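Computer refurbishment at Lurkitham: an interview with Liesl Auer

Published 8/23/18

The hardware workshop at the Lurkitham Centre for Further Learning receives retired office computers from local employers and takes them apart for repair or for parts. Liesl Auer has directed it for 14 years. She spoke to the Centre's bulletin about the work and the plans for the coming term.

Ms Auer began with the desktop tower, which remains the first machine every trainee opens. "A tower laid on its side with the panel off is the clearest teaching aid we have," she said. "The power supply, the board, the memory and the drive cages can all be reached without removing anything else."

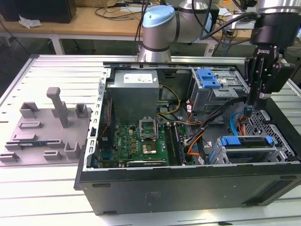 The Centre accepted 107 machines in the last intake, most of them from the Grollton offices. Each is given a record sheet on arrival, and the trainee who opens it signs for every part taken out. Ms Auer regards the sheet as the most neglected part of the trade. "Employers ask us for people who can write down what they did," she said.

Asked where beginners go wrong, she named the processor socket and the cabling. "The lever on a socket must be lifted fully and lowered gently. As for the wires, I ask trainees to follow each one to its end with a finger before they pull a connector."

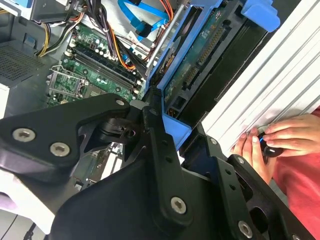 Memory is tested separately, and modules that fail are sent for recycling. Groups are limited to 4 trainees per bench, a rule introduced by her colleague Gion Bühler, who teaches the evening course.

Drive brackets receive particular attention. Mr Bühler, who joined the conversation briefly, explained that plastic latches are often broken by impatience. "A replacement bracket for an older case can be very hard to find," he said. "We keep every sound one."

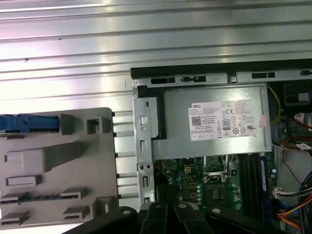
The workshop stores its spare brackets by case type, in drawers labelled by the trainees. A further 30 places will be offered in December. Applications should be made to Silvan Aigner at the Centre's office.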